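Why my grasp planner was afraid of black cloth

For three weeks I have been fighting with one piece of software, and on Friday evening I finally understood what it was doing. I want to write it down while I still remember the order of things, because my notes are a mess and half of them are in my own language.

The task is clothes on a bed. The robot should find a garment, hold it in one place, take a loose end in the other hand, and move it. Our stack for this is called Starkell. It began as a small set of scripts for logging joint states and has grown into something with a planner, a perception node and too many config files. I am responsible for the part between perception and the arms. Perception says "here is an edge of cloth, with this confidence," and my part must decide which hand goes where, and how hard.

The symptom was simple to describe. On light clothes the planner worked well. On dark clothes it waited. The arms came up over the mattress, stopped at the pre-grasp pose, and the state machine stayed in REFINE until the timeout of 18 seconds. Then it chose a grasp anyway, usually a bad one, in the middle of the cloth where there is nothing to pinch.

My first idea was the depth. Black fabric gives back little light, everybody in this field has suffered from it, and our depth map has holes on it like cheese. So I spent the first week on filling holes. I tried a median filter, then a small learned model for depth completion, which we call Trurnano inside the team. Trurnano is good. It made the pictures in the viewer much more beautiful, and the planner waited exactly the same 18 seconds.

I should have stopped there and looked at the planner. Instead I spent four more days making the depth even more beautiful. 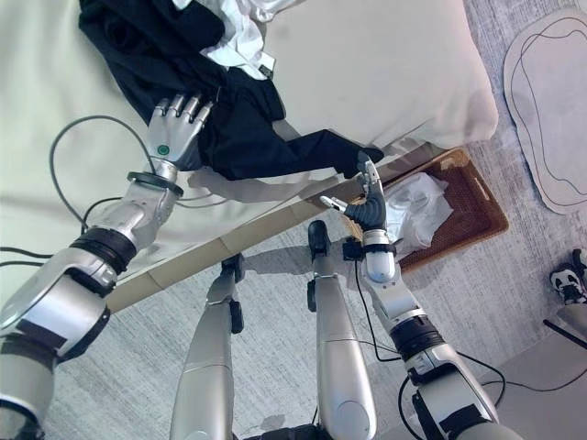
What helped me in the end was to replay one log slowly, with the cost of each candidate grasp printed next to the state. Before this I was always looking at the winner only. When I printed all the candidates, I saw that the good ones at the end of the sleeve were there from the beginning. They had a fine score. Then, in the next cycle, they were gone, and in the cycle after it they were back with a new ID.

So the planner was never really without a grasp. It had a good one, lost it, found it again and did not recognize it. My rule said that a candidate must survive for 5 cycles before the hand may close. I wrote this rule myself last winter, after the robot tried to pinch a shadow in a fold of the sheet, and I was proud of it. On light cloth the edge points are stable and the rule costs nothing. On dark cloth the edge jumps a little between cycles, the matching distance was too small, and the counter started again from zero each time.

The fix is almost embarrassing. Candidates are now matched by their position along the edge of the garment, and the straight distance in space is only a second check. I also let the counter go down by one when a candidate is missing, where before it went back to zero. Together it is fewer than 40 changed lines, if I do not include the tests.

There was a second problem hiding behind the first. When the planner became faster, the two hands started to disagree. The left hand is supposed to press on the cloth and keep it from sliding while the right hand takes the end. But the two arms run on separate trajectories, and the press was finished by time, without any look at the force. If the right hand pulled before the left one had contact, the whole garment came along and all the points we had planned on were wrong.

I added a barrier between the two. The right hand may close its fingers when it wants, but it may not pull until the left hand reports contact. The contact signal comes from the motor current, because we have no good touch sensors in the palm, and motor current is a noisy thing. I filter it, and the filter adds a delay, and now I have a parameter called press_settle_ms, set to 300. I do not love this number. I got it by trying.

Also the thumb. The thumb of this hand has more play than the model file says, so the pinch point which the kinematics gives me is not the real one. For thick sleeves you do not notice. For a thin hem it decides everything. I measured the offset by closing the thumb slowly against each finger and reading where the current goes up, and I put the correction into the hand description file. If you work with a copy of our older description file, please take the new one. 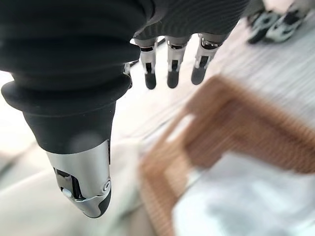 Posted by the author of this blog
Filed under: manipulation, planning, debugging
5 comments

After these changes I ran the replay set again, all 616 logged scenes. In replay nothing moves, so it can only tell me about the choice of the grasp and about the time. The timeouts in REFINE are gone for almost all dark garments. The ones that remain are cases where two dark pieces lie on top of each other and perception gives one single outline for both. This I can not repair in the planner. My colleague suggests Sachdeva, which is our internal branch with the layered segmentation, but it is slow and it needs a GPU that I would have to share.

I also looked at the wrist cameras, which I had ignored for a long time. The fingers take up a big part of the view, and during a fast motion the background is only blur, so for planning on the bed I do not use them. But for the last few centimeters before the pinch they could be useful. My plan is to mask the hand out using the known joint angles and to use only the part of the picture which stays. The mask must be generous, because the joint angles arrive a little later than the camera frame. I tried it on one log, and the mask was following the thumb like a dog which is a bit tired.

Some small things for people who use the same tools:

The viewer in Starkell now shows rejected candidates in gray. You can turn it on with show_rejected. Please do it before you start to "improve" your depth.

If you change the matching distance, change it in both config files. The launch file for two arms reads its own copy, and it does not warn you. I lost an afternoon with this.

The barrier has a timeout too. When it expires, the right hand opens and the arm goes back to the pre-grasp pose. In the first version it stayed closed and waited, and this was not a good idea with a heavy jacket.

Cables need to be in the collision model at least as a thick cylinder near the wrist. Mine are still drawn too thin, and I will correct this next.

The code is in the Lulberg repository, in the branch for cloth. The tests for the candidate matching run without a robot, you only need the small log which is included. If a test fails on your machine with a message about time stamps, update the message package first and then write to me.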